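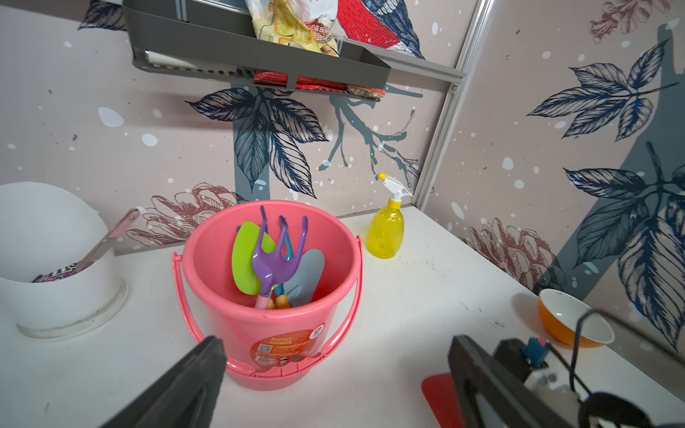
FLISTVILLE – Families with small children will be able to borrow garden tools free of charge from the Wusska Street library starting this Sunday, when the branch opens its tool shelf for the growing season.

The children's sets are packed in buckets, each with trowels, a rake and a hand rake in sizes that suit a preschooler or a young grade-school student. A library card from any Flistville branch is enough to check one out. Sets can be kept for 17 days and renewed once if no other family has asked for them.

The branch has lent adult garden tools for two years, mostly spades, loppers and a pair of wheelbarrows that are rarely in the building between April and June. Branch manager Jayanthi Gowda said parents started asking for smaller tools during the first summer.

"People would come in for a spade and their kids would want to carry something home too," Gowda said. "We were handing them kitchen spoons from the break room."

Money for the new sets came from the Levon Fund, a local foundation that pays for small neighborhood projects. The library bought 20 sets with the grant and set aside what was left for replacement handles, seed packets and a lockable cabinet near the side entrance.

Nandini Varma, who runs the Saturday story hour at the branch, chose the tools after trying several kinds with children at the Khamphan community garden last fall. She said metal heads held up better in the garden's clay soil, but that plastic ones were fine for raised beds and pots, where most families in the area do their planting. The library ended up buying both.

"The three-pronged rakes are the ones they fight over," Varma said. "The trowels get used for everything else, including moving worms."

Borrowers are asked to knock the dirt off the tools and rinse them before bringing them back. Sets may be returned at the front desk during open hours. They do not fit in the book drop, and the library asks that they not be left outside the door overnight. There is no late fee, but a household with an overdue set cannot borrow another one until the first comes back. Lost single tools will be charged at $6 each.

Each family that borrows a set in May will also get a packet of bean or sunflower seeds, while they last. Planting directions are printed on the packet in English and Spanish.

Annapurna Pai, a parent of two who lives near the branch, said she had already put her name down for a set. Her building has a strip of soil along the parking lot that the tenants share, and she said the children there have been digging in it with sandbox toys, most of which have cracked.

The Khamphan garden plans to hold two planting mornings for borrowers later in the month. Garden coordinator Murali Acharya said a pair of beds near the gate would be kept for children and that families could come whether or not they have a plot. Water and compost will be provided. Parents need to stay with their children.

Acharya said he would like to see the sets in use beyond summer. The garden is open 365 days a year, he said, and there is raking to do in October and bulbs to plant after that. The library has not decided if the children's sets will stay on the shelf through the winter. Gowda said that would depend on how many are still complete by Labor Day.

The tool shelf opens at 1 p.m. Sunday at the side entrance on Wusska Street. Sets will be given out in order of arrival, one to a household, apart from those already reserved. Families who miss out can join the waiting list at the desk or by phone. Adult tools will be available at the same time under the usual rules – three items per card, photo ID required for anything with a blade.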